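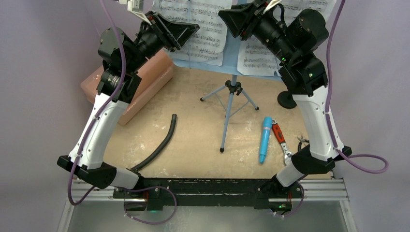 Both arms on the rail, with the music stand set up between them.

Boyer workshop group, August meeting
Started 7:10 p.m.

1. Last month's minutes
Approved, with one fix: the rail bolts came from Grukel, and we had written Plosness.

2. Page turner build (Flirkano)
Great progress! Both arms are mounted and both wrist cameras are on. The plan is still for one arm to steady the book while the other turns the page, and everybody is itching to try it with real music. The light blue tripod stand stays for now. It's a bit springy, so we may tape the feet down before the first run.

The purple cables go down the outside of the arms and they look terrific – but the loops need tying back before anyone leans in with a wrench. Agreed to do that first.

Long talk about grip pads. Soft foam got the most support. Loose sheets will be harder than a bound book, so we start with loose sheets anyway. Wrist turn limited to 180 degrees in software until we trust it.

3. Money
180 left in the parts fund. Spend up to 16 on foam and cable ties.

4. Tools
Please put the adjustable wrench back on its hook at closing. Markers too.

5. Next time
First page turn attempt, bring easy pieces in big print. Anyone who plays an instrument, bring that too!

Closed 8:40 p.m.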